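Skernon Walkers Forum > Trip planning > Pilgrim routes

Topic: Vörös to the Prinanberg chapel, two-day version

tarn_edge
Planning the pilgrim path from Vörös to the chapel on the Prinanberg in July. The leaflet gives 797 m of ascent over two days with a night at the Burkitz hostel. Is the second day really the shorter one? My GPX file says otherwise.

b_kirkegaard
Which file? The one on the parish site still follows the old line through the quarry. The path was moved to the east bank after the landslip. Day one is now longer and day two shorter, so the leaflet is correct.

moss_and_gritstone
Disagree on the ascent. I logged 368 m to Burkitz alone and a good deal more than the remainder on the second day. The leaflet ignores the drop to the spring and the climb back out of it.

b_kirkegaard
The spring is a detour. It isn't on the waymarked route and was never counted.

moss_and_gritstone
It's one of the stations. If you are walking it as a pilgrimage you go to the spring, otherwise you are just walking up a hill with a chapel on it. The stamp is kept there too.

b_kirkegaard
The stamp moved to the chapel porch when the spring house was locked. The old pad is still there but dry. Some people walk past the spring, some kneel at it for an hour, and the chapel bell is rung for both.

tarn_edge
Thanks. I'll include the spring. Two practical points: does the hostel still do the evening meal, and is the chapel open before 7 a.m.? I'd like to be there for the first office.

quernstone
No evening meal any more. There is a shared kitchen, and you bring your own food from Vörös as the shop in Burkitz shuts at noon. Chapel door is unlocked at 5.30 in summer. Silence is kept inside until after the office, including in the porch, so do your stamping later.

moss_and_gritstone
Silence in the porch is new. It used to apply from the inner door only.

quernstone
It's on the notice by the font — Birthe may know when it went up.

b_kirkegaard
After Easter. Signed, Birthe Kirkegaard, who typed it.

tarn_edge
Kitchen is fine by me. Bread, hard cheese and onions, then. I'll post a corrected track when I'm back.
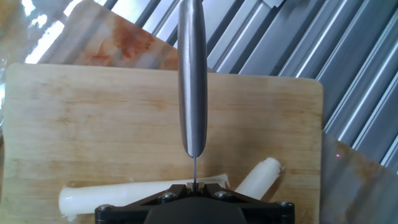 Similar topics
Burkitz hostel: booking by telephone only?
Winter access to the Prinanberg chapel
Waymarks missing north of Vörös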